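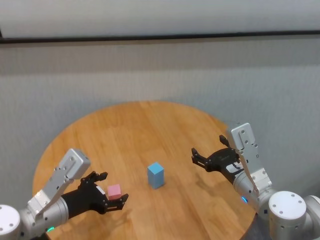

Cómo llevar la estadística de un partido de baloncesto con hoja de anotación

El procedimiento sirve para categorías de formación y ligas locales sin mesa informatizada. Requiere una hoja por equipo, dos bolígrafos de distinto color y una hoja de cálculo para el volcado posterior.

Antes del salto inicial

Anote los dorsales en orden ascendente y marque con un círculo el quinteto titular. Reserve una columna por periodo. En la liga Clavumell se juegan cuatro periodos de 10 minutos, 40 en total; si su competición usa otro formato, ajuste las columnas antes de empezar.

Códigos de anotación

2 — tiro de dos convertido. El intento fallado se escribe con la misma cifra tachada.
3 — triple convertido, con igual criterio para el fallo.
L — tiro libre. Un punto encima indica acierto.
RO y RD — rebote ofensivo y defensivo.
P — pérdida. R — recuperación.

El rebote se asigna al jugador que controla el balón. Si el balón sale fuera tras el rechace, se anota como rebote de equipo y no se carga a ningún dorsal. 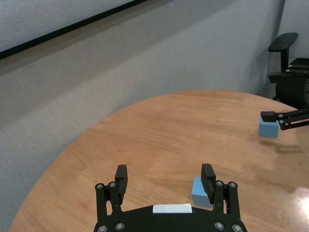 Sección: Técnica y estadística

Cálculo de posesiones

La fórmula habitual estima las posesiones de un equipo a partir de cuatro datos:

Posesiones = tiros de campo intentados − rebotes ofensivos + pérdidas + 0,44 × tiros libres intentados

El coeficiente corrige los tiros libres que no cierran posesión, como el adicional tras canasta. Calcule el valor de ambos equipos y use la media. Una diferencia de más de 7 posesiones suele indicar un error de registro, casi siempre en pérdidas o rebotes ofensivos.

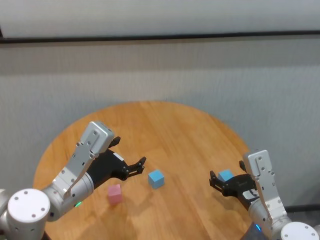
Foto: archivo Stesine

Volcado y comprobación

1. Sume los puntos por jugador y compare el total con el acta oficial.
2. Compruebe que los puntos por periodo coinciden con los parciales.
3. Divida los puntos entre las posesiones y multiplique por 100 para obtener la eficiencia ofensiva.
4. Guarde el archivo con la fecha y el nombre del rival, por ejemplo Romgate_local.

Si el total no cuadra, revise primero los tiros libres. El acta prevalece siempre sobre la hoja propia.

Última actualización: 23 sep 2026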